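4 Care of the table top

Your Zirkholm folding table has a white top with a sealed surface. It will stay in good order for years if it is wiped often and kept away from strong cleaners. This section covers daily wiping, stains, the legs and hinges, and storage. Fitting the legs is dealt with in section 2.
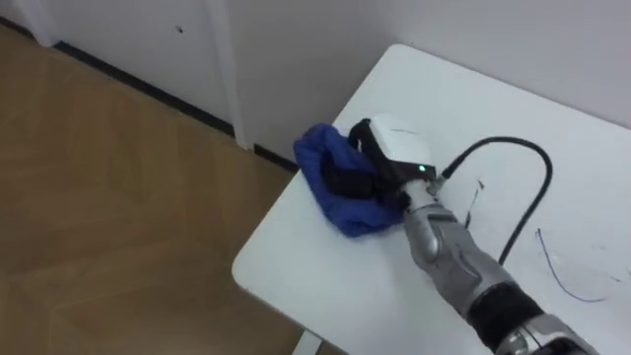
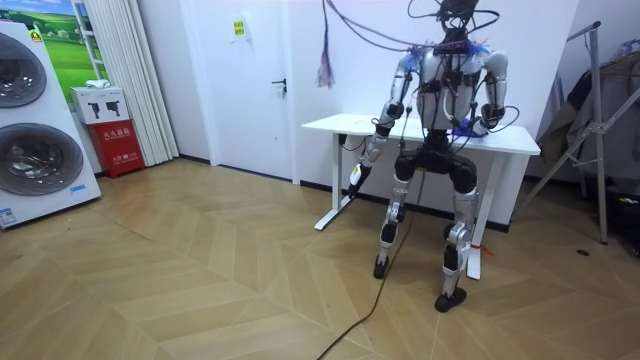

White table in a workroom. Blue cloth in the first view.

4.1 Before you start

Clear everything off the table and unplug any lamp clamped to the edge. Check that both leg locks are pushed fully home. A table with one lock open can drop at that end when you lean on it.

You will need:
Two soft cloths, one for washing and one for drying
A bowl of warm water
A little washing-up liquid
Cleltusine surface cleaner, for stains only

CAUTION: Do not use scouring pads, wire wool, bleach or cream cleaners. They scratch the seal, and dirt will then settle in the scratches. Damage of this kind is not covered by the guarantee.

4.2 Daily wiping

1. Brush crumbs and grit off the top with a dry cloth. Do not skip this step, as grit dragged under a wet cloth will mark the surface.
2. Dip the washing cloth in warm water with a drop of washing-up liquid and wring it out well. It should be damp and should not drip.
3. Wipe from the back edge towards you in straight, overlapping strokes.
4. Go round the edge strip last.
5. Rinse the cloth and wipe once more with plain water.
6. Dry the top with the second cloth.

Note: Water left standing along the edge strip can work its way underneath and lift it. If the strip has already come loose, stop using water on that side and see section 11, Spare parts.

4.3 Stains

Tea, coffee and most inks will come off if you get to them the same day. For older marks:

1. Put a small amount of Cleltusine on a damp cloth. Never pour it straight on to the table.
2. Lay the cloth over the mark and leave it for 4 minutes.
3. Rub lightly in circles, then rinse and dry as in 4.2.
4. Repeat once if needed. If the mark is still there after a second go, leave it alone for a day before trying again.

CAUTION: Open a window and wear gloves. Keep the bottle out of reach of children.

Candle wax and glue should be left to harden, then eased off with the edge of a plastic card. Do not use a knife.

4.4 Legs and hinges

Wipe the legs with the same damp cloth. Twice a year - March is a good time for one of these - fold the table and put a single drop of light oil on each hinge pin. Open and close the legs a few times and wipe off what runs out.

Check the four foot caps while the table is folded. A worn cap lets the leg end touch the floor and will mark vinyl. Replacement caps for the Brisex and Pacheco models are different sizes, so look at the label under the top before ordering.

4.5 Storage

Store the table folded and dry, on its long edge, with the handle upwards. Do not stand anything against the white face. If it has been kept in a cold garage or shed, bring it indoors the evening before you need it and wipe off any damp before opening the legs.

Do not put pans straight from the hob on the top. Use a mat or a board.

Section last revised 12/23/18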